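Vatodbridge votes to keep its noon whistle, and its 12:09 one

The town of Vatodbridge will go on having lunch twice. After two hours of debate in April, the council voted to keep both of its noon whistles, the one on the old Duda cannery and the one on the firehouse, which have disagreed by 9 minutes for as long as anyone at the meeting could remember.

A petition to silence the cannery whistle drew 61 signatures. A petition to silence the firehouse drew 900, a fair number of them from people who had also signed the first.

Repairs were considered. The clock firm Tradeo offered to set both whistles to the same minute for $1,459, a price the council called reasonable before asking which minute. The cannery side would not move forward and the firehouse side would not move back. A proposal to split the difference got one vote, from the member who made it.

The school will keep letting children out on the first whistle and calling them in by the second, a lunch period parents have described as brisk.
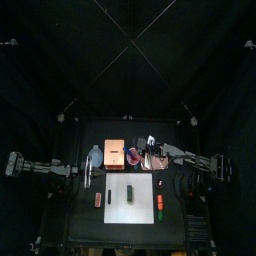
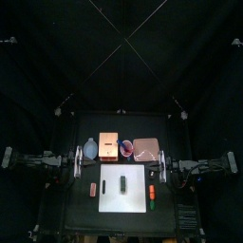
Kenji Whitfield wrote in to say that Lernemberg got rid of its only whistle years ago and now has no idea when to eat. He would take either one of ours, he added, and would pay for the truck.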